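Speaker notes - Gathering Examples for the Tableware Task
Geno project, progress session

Opening. Thank the hosts at Arnarby. State the purpose of the talk: how the examples are gathered, and what is still missing. The learning method itself is covered in the Boltura session.

Slide 2. The station. Objects are set out well apart, and the two plates are kept close together.
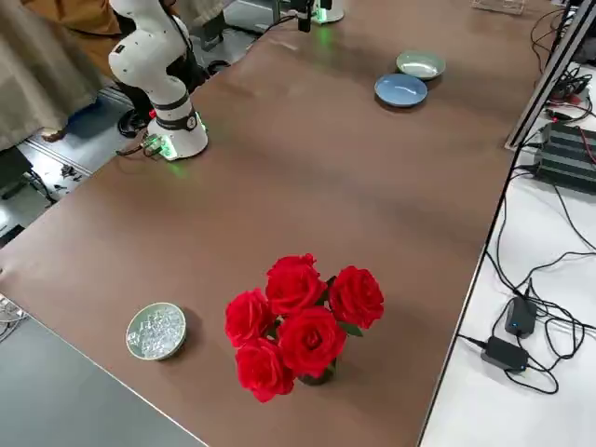

Oakley, Data Collection Lead

Slide 3. Numbers to date. The target is 2,000 accepted examples. We hold 1,245. A further 303 were recorded and rejected at review, most of them for a late start or an early stop. Pause for questions on the review rules.

Slide 4. Two-arm examples. One arm is at the green plate and the other holds the blue one. Point out that both arms are recorded on a single clock - a mismatch between them makes the example unusable. Operators change over after every 10 examples.
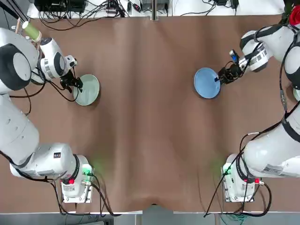
Geno asked at the last review whether rejected examples should be kept at all, given the storage they take up. Reply for the room: they are kept until August, under a separate label, and are not used for training.

Slide 5. Next steps. More variety in starting positions. A second reviewer for all two-arm work. Written guidance for new operators is in draft - copies on request.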